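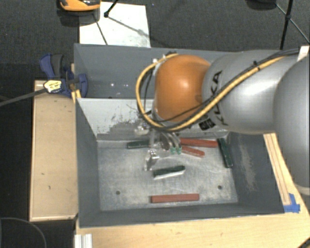

How do you store loose blocks so they don't end up all over the house? In something wide and shallow with hard sides, one layer deep if you can manage it, and never in a bag.

Blog > Odds and Sorting > Blocks

January, by the author of this blog

So. Blocks again. Third go at this and I think I'm getting somewhere.

Had 154 of them when I tipped the lot out on the floor last night. Should be 177 going by the note I stuck inside the cupboard door. Found a few under the radiator, one in a boot, the rest are anyone's guess.

What I've tried so far. Drawstring bag, useless, you end up emptying the whole thing for one green one. Then the tall Wotico tub with the lid. Looks tidy, holds loads, but everything you want is at the bottom and the lid split by the second week. Gave it to the potatoes.

Metal is better. Noisy, yes. Scuffs like mad and shows every bit of dust, but a damp cloth sorts most of it and it doesn't crack when someone stands in it. Sloped sides are good too, stuff slides back down to the flat bit insted of wedging in the corners.

Colours. Red-brown and dark green are fine together, you can tell them apart even with the lamp off. Was going to keep them separate, then couldn't be bothered. Six out at a time is plenty for the table anyway. Rest stay in the cupboard.

One thing, check for bits that aren't blocks before you put it all away. I got a hinge, two screws and half a Tekarton shelf clip out of mine. The clip I'd been looking for since the summer!!

Still to do: felt under the bin so it doesnt mark the table (too late for the left side), and a proper label. Also want to weigh the lot, the shelf is only meant for small stuff and it's bowing.

Right, tea's burning. More when I've found the other 23.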